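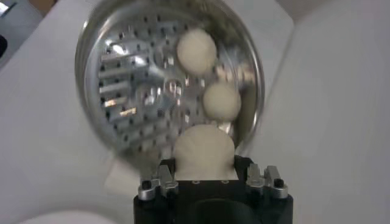 Two balls and one lump of something soft, on a shiny metal disc with small holes.

Why does a mirror show you your face?

Light travels in straight lines, very fast, until it meets something. When it meets a wall or your sweater, it bounces away in all directions. You see the color of the sweater, but you do not see yourself in it.

A smooth surface is different. There the light bounces in good order, like a ball on a flat floor. It comes to your eye almost the same as it left your nose, and so you see your nose.

Polished metal can do this too. Long ago many people had mirrors of bronze, and they had to rub them often, for metal becomes dull with time.

Try it at home! You need 2 spoons, one shiny and one old and scratched. Look into the shiny one. On the inside of the spoon you are upside down. On the back you are the right way up, but small. Now look into the scratched spoon. Is your face harder to find? Each scratch sends some light the wrong way.

Word to remember: reflection. It means light that bounces back.

Tinora Children's Pages, 1 Feb 2024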